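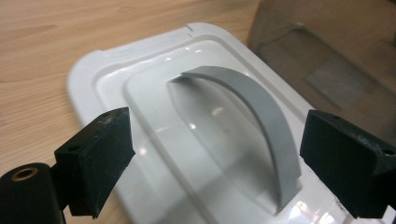

Recording Demonstrations for the Lid-and-Container Task

This page sets out the procedure for recording two-handed demonstrations with the hand-held grippers. It applies to all operators contributing to the Hutapea collection. Operators who have recorded only single-hand tasks should complete the practice block at the end of this page before submitting any work.

Before the session

Clear the table of everything except the lid, the container and the object assigned for the block. Place the lid on the left and the container on the right, handle side up. Small differences in placement between recordings are wanted, and operators should shift both pieces slightly after each one.

Check that the fingers on each gripper open and close through their full range. Scuffs on the fingers are acceptable. A finger that wobbles on its mount must be reported, and the gripper should be set aside until it has been tightened.

Sit close enough to reach the far end of the container without leaning. Cables should run back along the forearms and must not cross the tabletop.

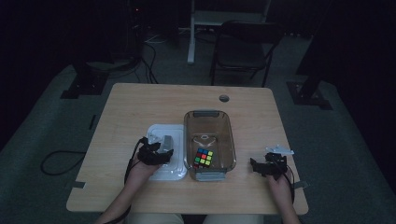
Begin each recording with both grippers raised over the table and the fingers open. Hold still for a slow count of two, then start. The opening pause allows the two gripper streams and the head view to be aligned later in Millus, and recordings without it are rejected automatically.

Performing the task

1. Pick up the object with the right gripper. Approach at a steady speed and close the fingers once.
2. Lift it clear of the container walls before moving sideways.
3. Set the object down on the open table and release it fully.
4. Take the lid by its handle with the left gripper and bring it over the container. The right gripper may steady the container.
5. Lower the lid, release the handle, and return both grippers to the starting position.

If the object slips, pick it up again and continue. A recovery of this kind is useful to the model and should be kept, with the label "recovered" entered in the session log. Stop the recording only if an object leaves the table or a cable catches.

Keep both grippers in view of the head camera throughout. Looking away to check a screen is the most common cause of rejected recordings.

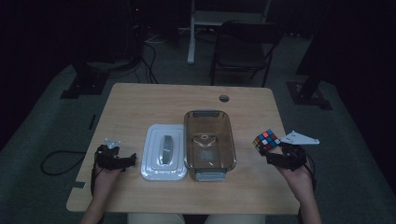
Feng-yi Poon asks whether a regrasp in mid-air counts as a recovery or as an ordinary part of the task. It counts as ordinary if the object stays in the gripper the whole time, and no label is needed. Where the object has touched the table or the container floor again, use the label.

Session length and targets

A full block consists of 72 recordings. Operators should rest their hands after each block and should not record more than three blocks in a day. The target for this task is 2,000 accepted recordings, of which 400 are held back for evaluation and are not used in training.

Submitting work

Upload the block to Millus on the day it is recorded, together with the session log. Do not trim or rename files before upload. Rejected recordings are listed in the operator's folder by 9 a.m. the next morning with a short reason code.

Practice block

New operators record 20 demonstrations with the lid only, followed by 20 with the object only. These are reviewed by the task lead and deleted afterward.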